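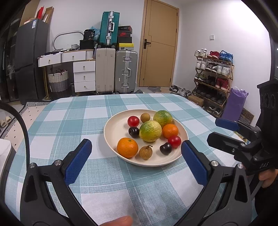
Fruit on the plaid tablecloth, tangerines included.

About Brivwood Books

Brivwood is a small press and mail-order shop for people who love old working trucks, buses and tractors, and who want to read about them in real detail. We started with a single title on the milk trucks of the Amell Valley, put together from a shoebox of delivery route cards and a stack of dealer brochures, and we have been hooked ever since!

Our catalog now runs to 175 titles of our own. The biggest is still the Entwistle Bus Album, which has 1,449 photos (most of them black and white, with a terrific color section at the back) and covers every body style the Entwistle shops turned out, right down to the odd little airport coaches. If you only know the long-nosed school buses, you are in for a treat.

We print in short runs, usually 1,000 copies, on paper heavy enough that the photos don't show through from the other side. Captions matter a great deal to us. We want the year, the chassis, the engine if it can be found, and where the truck ended up working. When we can't pin something down, the caption says so, and readers write in - sometimes within days of a book coming out - with the answer. Those corrections go into the next printing and onto the updates page in the meantime.

The shop and the reading room share a building on the Canomby road, behind the old feed store. There are 12 of us here, and most have something with a leaky gearbox at home. The reading room has our full set of parts books and service manuals, and you are welcome to come in and look things up whether you buy anything or not. Doors open at 10 a.m. We close for two weeks in August for the truck meets, and orders placed then go out when we get back.

Got photos of a family truck, or a manuscript you've been picking away at for years? We'd love to see it. Please send copies first and hang on to the originals until we've talked.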